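3.2 Material und Erhebungsverfahren

Die Untersuchung zur Rücklaufquote von Einweg- und Mehrwegbechern stützt sich auf zwei Datenquellen: die Ausgabeprotokolle des Pfandsystems Cludel und eine schriftliche Befragung der teilnehmenden Betriebe. Zur Abgrenzung der Gebindeklassen siehe Abb. 2.

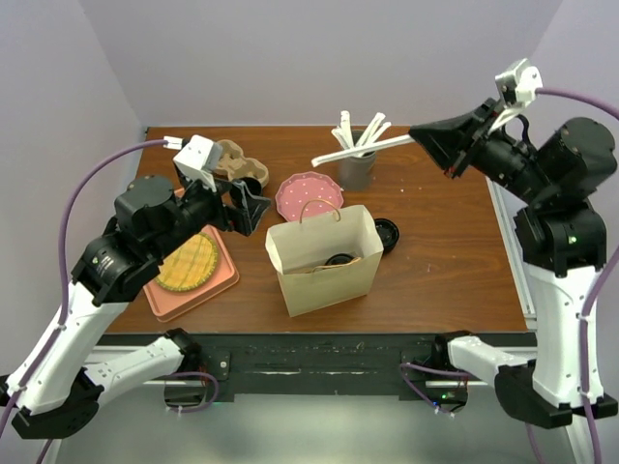
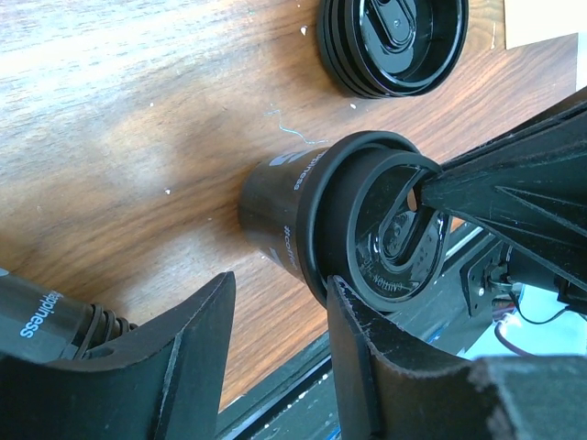 Abb. 2: Oben: Geschirr und Verpackungen auf einer Tischfläche in Holzoptik. Unten: dunkler Kaffeebecher zum Mitnehmen mit schwarzem Kunststoffdeckel und Aufdruck «#coffee».

Als Einweggebinde gelten im Folgenden alle Becher, die ohne Pfand abgegeben werden, unabhängig vom Werkstoff. Deckel wurden getrennt erfasst, da sie in der kommunalen Sammlung häufig in eine andere Fraktion gelangen als der zugehörige Becherkörper. Teller und Schalen für den Verzehr vor Ort blieben unberücksichtigt, sofern sie den Betrieb nicht verlassen. Diese Festlegung weicht von Rowlands ab, der auch das im Gastraum verbleibende Geschirr einbezieht und dadurch zu höheren Mehrweganteilen gelangt.

Die Protokolle umfassen 3.160 Ausgabevorgänge aus 6 Betrieben. Nach Ausschluss unvollständiger Einträge und solcher ohne Zeitstempel reduzierte sich der Bestand um 605 auf 2.555 auswertbare Vorgänge. Ein Vorgang gilt als abgeschlossen, wenn das Gebinde in einem beliebigen teilnehmenden Betrieb zurückgenommen wurde. Rücknahmen nach Ende des Erhebungszeitraums sind nicht enthalten; die im September ausgegebenen Becher sind deshalb in der Quote tendenziell unterrepräsentiert. Eine Korrektur nach dem von Sebastian vorgeschlagenen Verfahren für rechtszensierte Daten wird in Abschnitt 4.1 vorgenommen.

Für die Befragung wurden über 400 Fragebögen an das Personal und die Stammkundschaft ausgegeben. Erhoben wurden der übliche Ort des Verzehrs, die Aufbewahrungsdauer leerer Becher sowie die Kenntnis der Rückgabestellen. Angaben zur Aufbewahrungsdauer erfolgten in Klassen und gehen als ordinale Variable in das Modell ein. Fehlende Werte wurden nicht imputiert. Der Standort Pumphrey führte das Pfandsystem erst während der Erhebung ein und wird in den Tabellen 3 und 4 gesondert ausgewiesen.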